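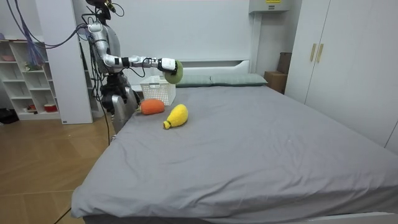
*Bedroom, left side of the bed, with the kiwi plush over the pillows.*

**Ticket 176 — bedroom radiator cold at the bottom, Altesix thermostat says all is well**
Status: open again

Tenant reports the bedroom never gets past 19 even with the Hister valve turned all the way up. Altesix app shows 20 and a green check mark. I put my own thermometer on the nightstand for one night and I side with the tenant.

Closed once in October by Namier with the note "bled radiator, resolved." Bleeding lets air out of the top. The complaint was about the bottom. I'd like to know what was resolved.
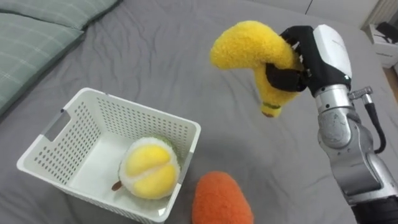

## Tried so far

1. Bled it again. No air, a little black water.
2. Took the valve head off and pressed the pin. It moves freely, so I doubt the valve is stuck, whatever the Altesix help page says.
3. Restarted the thermostat twice, as their support asked. No change — didn't expect one.
4. Opened the return side a half turn. Bottom got slightly warmer for an hour, or I wanted it to.
5. Felt both pipes. Supply 37 by the clip-on probe, which seems low to me. Hallway radiator not measured yet.

Altesix support now suggests a firmware update. Firmware does not move sludge. 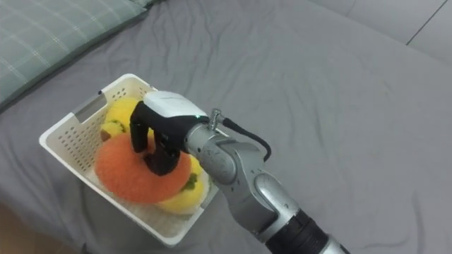

*Same bedroom, white basket on the gray sheet.*

**6th November:** Seppälä quoted for a full system flush. Not approving it until someone measures the hallway supply pipe. If that one is low too, look at the boiler first. Please don't close this on the app reading.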